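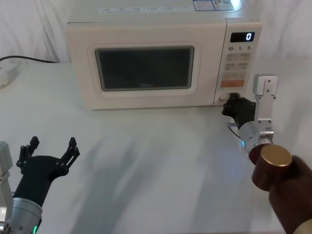 Looking after the two-arm cell at Hulldale

The door-opening cell at our Hulldale workshop has two arms and one kitchen appliance. Yeshi Nigatu and Tavion Delacroix have looked after it since June. These notes cover the right arm, which does the button pressing and needs most of the attention.

The release button sits low on the right of the microwave. Tavion teaches the approach from the table edge, then slows the last 34 mm by hand. 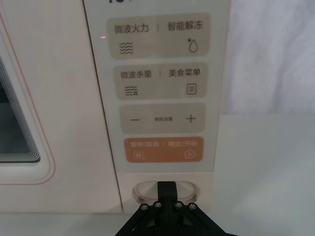
Contact should be at the middle of the button, with the finger well below the orange pad. If it drifts, check the bracket screws first and re-zero the wrist second. We do this every 500 presses.

Cables are looked over at the same time. The last wrist lead was replaced after 135 hours, when Heather Menzies found the sleeve rubbing. Spares come from Soreck and take 4 days.

Notes by Ingeborg Ruppert, 22 October 2019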